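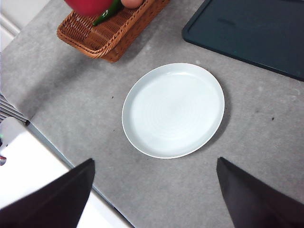 A plate and a woven basket on the countertop.

May 2021
By the Povance Growers newsletter desk

Sweet potato growers: slip orders, storage rules and the August meeting

Sweet potato growers in the Povance district have until the end of the month to confirm their second slip order with the Rorkberg packing shed. The shed took orders for 3868 crates of slips in the first round, and most of those have been delivered or are waiting for pickup. Growers who asked for a split delivery need to confirm the second half in writing. A phone call to the shed is fine for asking questions, but it does not hold your place.

The cool spring pushed planting back on the heavier ground north of the river. Soil in several fields was still too cold for slips when the first trucks arrived, and a few growers heeled their slips in under cover to wait it out. Slips held that way should be checked for rot at the base before they go in the field. Throw out anything soft or dark. If you are short after sorting, tell the shed when you confirm and you will be put on the list for leftover crates, which are sold in the order the requests come in.

Growers planting late should think about variety. Most of the acreage here is in varieties that need 90 days or more to size up, and fields set late will be running into cooler nights by the end. The shed has a small amount of an earlier type on hand. It yields less and the skins are thinner, so it bruises if it is handled hard, but it will make a crop on a shorter season. It is being sold in half crates as well as full ones this year.

Changes at the curing rooms

The curing rooms at Rorkberg will have new rules for the coming harvest. Bins must be tagged with the grower number and the field name on two sides. Last fall a number of bins came in tagged on one side only and were stacked with the tag facing the wall, and sorting them out held up loading. Untagged bins will be set aside in the yard and the grower will be called to come and tag them.

Bins with broken slats will not be accepted. Repairs can be made at the shed if you bring your own lumber, and there is a bench and a saw behind the loading dock for that purpose.

The curing charge stays the same as last year. The storage charge after curing goes up by 2 cents a bushel for each month, starting with the second month. The increase covers new fans in the east room, where the air was not moving well enough and the top bins dried out faster than the bottom ones. Growers who empty their space within the first month will not see any difference on their bill.

Sirko trial plots

The variety trial at the Sirko farm is planted. There are 78 plots this year, all on sandy loam and all on drip. The trial compares row spacing as well as variety, and one block is being grown without any potash so the difference can be seen side by side. Please stay out of the plots until the field day. Stakes were pulled up last season, and part of the data had to be dropped.

Results from last year's trial are printed and can be picked up at the shed office. The short version is that wider spacing gave more jumbos and fewer number ones, and that did not pay at the prices we were getting. Closer spacing did better on the light ground - less so on the heavy ground, where the vines were slow to cover.

Selling at the farm and in town

Members who sell direct have asked for recipe cards again. A new set is being put together with the Vusow market, and it will cover baked, mashed and roasted sweet potatoes along with a soup and a side dish made with tomatoes. If you have a family recipe that customers ask for, write it out with amounts and oven temperature and leave it at the office. Recipes that say "bake until done" will be sent back for a time.

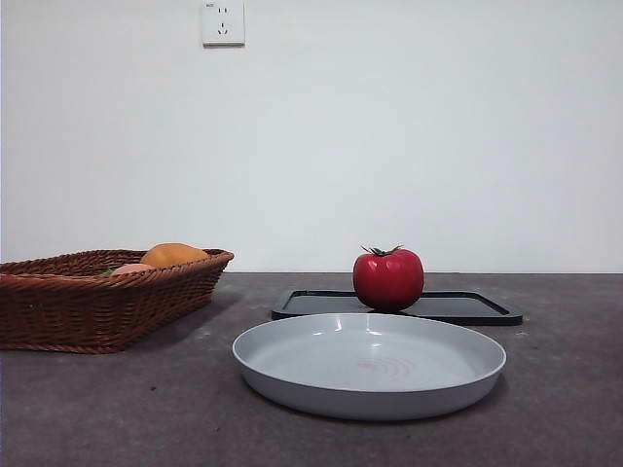 Tomato, plate and basket on the table.

The Vusow market has stall space open for members from August through the end of the season. Stalls can be shared by two farms if both names are on the form. Scales have to carry a current inspection sticker, and the market will be checking them on opening day.

Summer meeting

The summer meeting is planned for August at the Rorkberg shed, with the field day at Sirko to follow the same afternoon. The main business is whether to go in together on a used digger. The one under discussion is a two-row machine, and the asking price will be given out at the meeting along with an estimate for parts. Members who would use it should bring their acreage and likely digging dates. Bring a chair if you want to sit in the shade.

Slip order forms, bin tags and market stall forms are all at the office window.

This site uses cookies to remember your settings. By continuing to browse you accept their use.

Contact the office | Copyright Povance Growers | Back to top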